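The Plurnereo Fluffy Sock, by Clokia

Colour: white
Sold in pairs, singles on request (see further down)

We have been making the Plurnereo for long enough now that a fair number of you write to us when a pair finally wears through at the heel, and those are some of our favourite letters. It is a thick, white, properly fluffy sock for wearing about the house, and it was meant from the very start for people with cold feet and hard floors. There are thinner socks in our range and there are smarter ones, but when October comes in and the kitchen is chilly at seven in the morning, this is the one we reach for ourselves.

The pile is long. We say so near the top of the page as it does surprise people who are used to the short, tight sort of fleece that goes flat after a month. Ours is brushed up on the outside and left rather wild, so a new pair will look a bit untidy along the top edge, with wisps standing up here and there, and that is just how we like it! 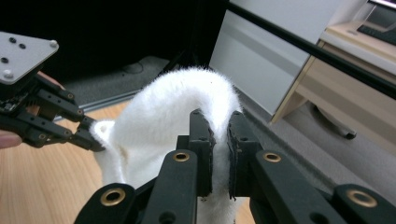 Inside, the knit is closer and smoother, so that you get the warmth without fluff working its way between your toes. The toe is rounded and roomy (we never did get on with the pointed kind) and it is closed by a flat seam that sits on top of the foot and well away from the nail. You may find soft creases at the toe end when you first unpack them, from being folded in the box, and a good shake and an evening's wear will generally see to those.

Sizes

There are 2 sizes, small and large, and both have plenty of give in them. Small suits most feet up to a British 5 and large goes from there up to an 8. If you are right on the line, we would steer you towards the large - a fluffy sock that is a touch generous is a lovely thing, and one that pinches is no good to anybody. The cuff comes a little way above the ankle and has a light elastic in it, soft enough to wear in bed.

Washing and drying

Turn them inside out, wash them cool with other pale things, and leave out the fabric softener, which coats the pile and makes it lie down in clumps. A short gentle spin is fine. Dry them flat on a towel if you have the room, or over the back of a chair if you haven't, and keep them off the radiator. Once they are dry, hold each one by the cuff, give it several firm shakes and run your fingers up through the pile from toe to top. It takes a minute and they come up beautifully. We do ask you not to tumble dry them. We have tried it on every setting we could find and the fluff has never been the same afterwards.

They will shed a little in the first two or three washes, so a mesh bag is a good idea if there is anything dark in the same load.

On wooden floors

A fair few questions come in about this, so we will go through it properly. The standard Plurnereo has a plain sole with no grips on it. On carpet that makes no odds at all. On bare boards, and on anything varnished or polished in particular, a plain fluffy sole will slide, and we would rather you knew that before you ordered than found out on the stairs. For wooden floors we make the same sock with our Weruvis sole, a scattering of soft dots under the ball of the foot and the heel. It costs a little more and washes in just the same way.

If you are trying the plain ones on at home and have pale wood underfoot, do sit down to pull them on, and be a bit careful for the first few steps. The fluff will pick up crumbs and dust from the boards too, and a quick brush with a dry clothes brush before washing gets most of it off.

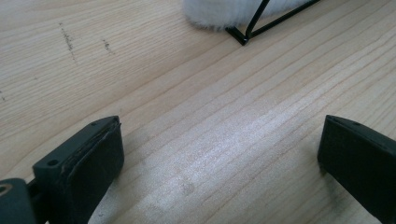 Arango wrote to ask whether the dots on the Weruvis sole would leave marks on oiled boards, having had trouble with a different pair of slipper socks that left grey smudges by the back door, and whether they could be bought as singles, as the left one always goes first.

The dots are clear and we have had no marks on our own boards, oiled or varnished. And yes, we do singles, in both sizes and with either sole. Add one sock to your basket and choose "single" from the list. We made nearly 2,000 singles last year, so you would be in good company.

Returns

You have 90 days to send them back, unworn and in the box they came in. Please tuck the order slip inside with them, and let us know if you would like the other size sent out in exchange.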